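Course handout, week 5
Objects in the House: Play Food and the Wooden Bowl

Read this before the seminar, and bring it with you. The catalog extracts from Semberg and Stemmont are in the reading packet. If you only have time for one of them, read Stemmont, because the Semberg text is mostly adjectives.

Where we left off

Last week we looked at the claim that children learn to cook by playing at cooking. I said I was unconvinced, and several of you objected. Your objections were fair, but most of them rested on memories of your own toy kitchens, and a memory of having fun is weak evidence that you learned to make soup. I would like us to look more closely at the things themselves before we argue about their effects.

Play food comes to us with a great deal of promotional language attached. It is said to build vocabulary, fine motor skill, generosity and a taste for vegetables. The last of these is the one I find hardest to swallow. A child who handles a toy eggplant has handled a smooth purple thing. Whether that child will later eat a real one, with its seeds and its bitterness and its skin, is a separate question, and the catalogs slide from one to the other without stopping for breath.

The vegetable and the bowl

Consider what makes a toy vegetable readable as a vegetable. Guérin's essay (packet, second item) argues that we recognize play food by "one loud feature and one quiet one." For the eggplant, the loud feature is color and the quiet one is outline, a fat end and a narrow end. Take away the color and I suspect half this class would say pear. Keep the color and lose the taper and you have a plum. Guérin treats this as a law. I treat it as a decent guess made from too few vegetables.

Glossy purple, light wooden bowl, brown wood-grain tabletop.

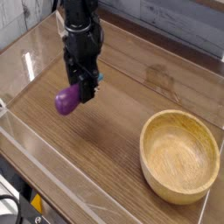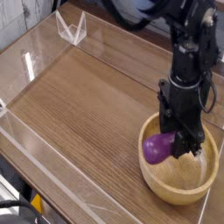
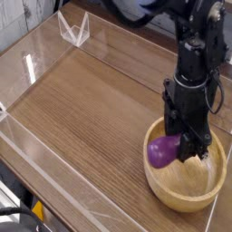 Now the bowl. In the catalogs, wooden bowls do a job that has little to do with holding anything. Pale wood says kitchen, says grandmother, says honest materials. Put a shiny toy next to it and the toy borrows some of that respectability. Semberg calls this "warmth" on nearly every page. Try reading the extract with the word crossed out each time and see how much argument is left.

A bowl also changes what the activity is. A toy vegetable lying on a table is an item. Over a bowl it becomes an ingredient, or a piece of produce being put away, and we can't tell which without more information. Adults supply the missing part very quickly. We say "she's making dinner" when all we know is that one object went into another. I do this myself, and I have been teaching the subject for years.

Some problems with the sources

Stemmont reports a home study of 646 play sessions and concludes that putting things into containers is "the root of all domestic order." Look at how a session was defined. A child who dropped a toy carrot in a bowl and walked away was recorded as tidying. A child who dropped it in and stirred was recorded as cooking. A child who did it 6 times in a row was recorded as tidying 6 times, which seems generous to anyone who has watched a toddler empty a basket.

The Ultside exhibition leaflet, printed in November 2000, has the opposite fault. It says that play food has no content at all and is "pure surface." That is a fine phrase to put on a wall. It ignores weight, the sound a thing makes against wood, whether it rolls, whether a small hand can close on it. All of those can be checked with an ordinary kitchen bowl and an afternoon, and the leaflet's writer seems to have had neither.

For the seminar

Bring one piece of play food if you can borrow one, and a bowl of any kind. Plastic is fine. Please don't bring real eggplants, as we had trouble with that last time.

Write one page on what your object would be taken for if its color were changed. Ask two people who are not in this class and write down what they say before you explain the assignment.

Mark every sentence in the Semberg extract that makes a claim you could test. I found five. I would be pleased to hear of more.

A note on grading: you do not need to agree with me about learning through play. You do need to say what would change your mind. "I feel that it helps" will come back with a question mark next to it, as it did for a good many of you on the last paper.

Week 6 covers storage jars and labels. The reading is shorter and, I think, better.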